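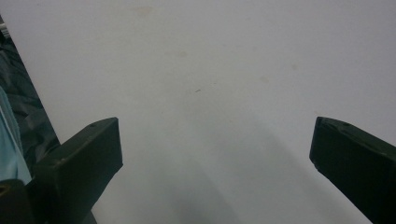 For a film evening at home with a small projector, you must first decide where the picture will fall. Many people buy a screen immediately, and I think this is too early. Try first with what you have. The surface should be flat, pale and matt, and it does not need to be perfect. Four faint beige stains on white, with one tiny dark speck between them, will disturb you in a snow scene and almost nowhere else. A shadow is a bigger problem, so look what stands between the lamp and the surface before you begin.

What you need
A projector (I use the Flodonis, 400 lumens)
A laptop or a stick with the Clekix app
An HDMI cable, 3 metres
A loudspeaker with its own cable
A low table or a strong stool

Step 1. Make the room dark
With 400 lumens you cannot fight against daylight. In April we start after eight in the evening, and in summer even later. Close the curtains and switch off also the small lamps behind the viewers. One lamp on the floor, turned to the corner, can stay on for those who go to the kitchen.

Step 2. Place the projector
Put it straight in front of the surface, at the height of the lower edge of the picture. If you place it from the side, you must correct the shape in the menu, and each correction makes the letters less sharp. Subtitles suffer first.

Step 3. Focus with text
Open the Clekix menu, where there are many small words, and turn the ring until the words in the middle are clear. Then check the corners. Wait a few minutes and check again, as my Flodonis changes a little when it becomes warm.

Step 4. Sound
The loudspeaker inside the projector is weak and sits beside the fan. Put a separate one under the picture. I bought mine at Marciniak in Kallby, second-hand, and it is good enough for dialogue. I do not recommend Bluetooth, the lips and the voices did not agree.

Step 5. Download the film before
Do it in the afternoon. A film of 90 minutes can be slow to arrive when all the neighbours are also watching something. Play the first minute to see that the language and the subtitles are the right ones.

If the app shows error 454, sign out, close it completely and sign in again. The downloaded films stayed in their place when I did this.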